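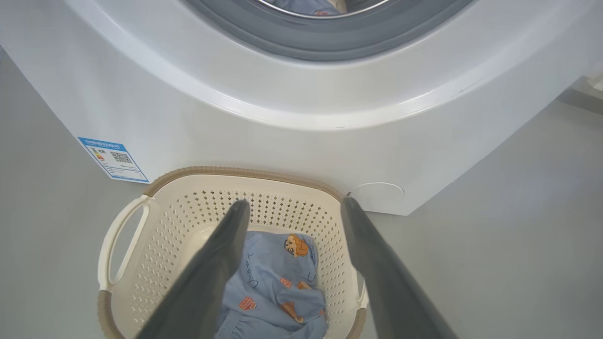 Papers > Tritotora Workshop > Section 3.2

3.2 Gathering the laundry examples

We were lucky to have two very patient people on the controls, Nesma Soliman and Amr Fahmy, and much of what is good in the Sarkar set comes from their steady hands (and from the many evenings they gave us in Cusville). Between them they recorded 2,020 examples of moving clothes between a basket and a front-loading washer, and we kept 2,000 after going through every one by eye.

Each example pairs the wrist camera view with the gripper opening and the arm position. We used 34 garments, and we were glad to have prints and scribbled patterns among them, for a crumpled shirt in one flat color gives the learner very little to hold on to. Before each try the operator dropped the garment into the basket from waist height and left it however it fell.

Figure 3. Wrist view over the laundry basket, fingers spread, with a light blue garment between them and the washer behind.

Low grasps took the most practice, and Amr asked for 23 extra warm-up tries, which we happily gave him and left out of the totals. Training on the Drirkus arm is described in Section 4.

Contact the authors | Back to top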